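I'm going to defend the power strip, because I've read three articles this year telling me to hide mine and I'm tired of it.

You know the look they want. A bamboo box with a slot in the back, or a drawer with a hole drilled through it, or one of those fabric sleeves that zips the whole mess up like a burrito. Lotine sells a box for $70 now! For $70 I get to not see where my lamp is plugged in.

I bought a cheaper one in July (it cost $23, so go ahead and laugh). It lasted a week. Every time I wanted to unplug the speaker I had to take the lid off, lift the strip out, follow a cord with my finger, guess, and turn off the router instead. The family let me know.

So the strip lives on top of the table now, right in the middle, where I can get both hands on it. That's the part the tidy people never mention. Pulling out a fat adapter is a two-handed job, and you can't do it politely through a slot.

And the adapters are the real problem anyway. I don't mind a plain little plug, it sits there and minds its own business. But the tall boxy ones lean over their neighbors, and suddenly a strip with plenty of sockets has room for half of what you own. My rule is big ones at the two ends, small stuff in between. I got it from an old Ankrah leaflet that came with a desk lamp, and it's the best free advice I've had in years.

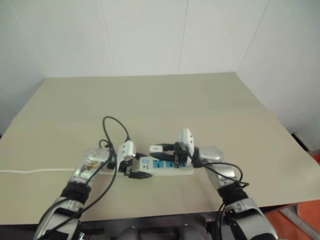
*Tall white adapters at either end, a small plug near the middle. Blue sockets, too.*

I do like a strip with some color on it. If it's going to be out in the open, let it look like something. Mine is plain gray and I've been eyeing replacements ever since.

Keep the bamboo box for your tea bags. They'll fit great, and you never need to unplug one in a hurry.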